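Table salt container

A table salt container is a small lidded vessel in which fine salt is kept and served. The term covers shakers, salt cellars and the disposable plastic containers sold already filled in grocery stores. Similar containers are used for sugar and other fine, dry foods.

Design

Most retail containers have a body of clear plastic, which lets the user see how much is left. The lid may screw on or snap into place. Sifter lids have a row of small holes under a flap, while pouring lids have a single spout. Tall lids are easier to grip and leave less room for the contents.
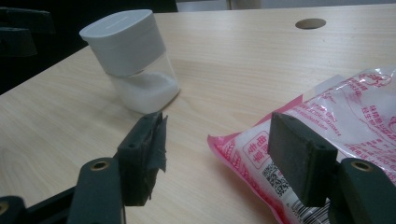
Clear container with a tall white lid, holding a fine white substance, likely salt or sugar

Fine salt takes up moisture from the air and tends to cake. Manufacturers often add an anti-caking agent, and some households put a few grains of dry rice in the shaker. Caked salt can usually be loosened by tapping the container against the palm. In a part-filled container, the contents often settle at a slope after it has been tipped.

Sizes

Containers for home use are commonly refilled from larger bags or boxes. The Kerness company sold a refillable model, the Mercado, with a body and lid of nearly equal height. Its catalog listed the Mercado as item 553, in packs of 20. A later version had 2 pouring openings, one for sprinkling and one for spooning.

Labeling

Salt and sugar look much alike through a clear wall, and refilled containers are often marked on the lid or base to tell them apart.

See also: Salt cellar, Sugar bowl, Spice jar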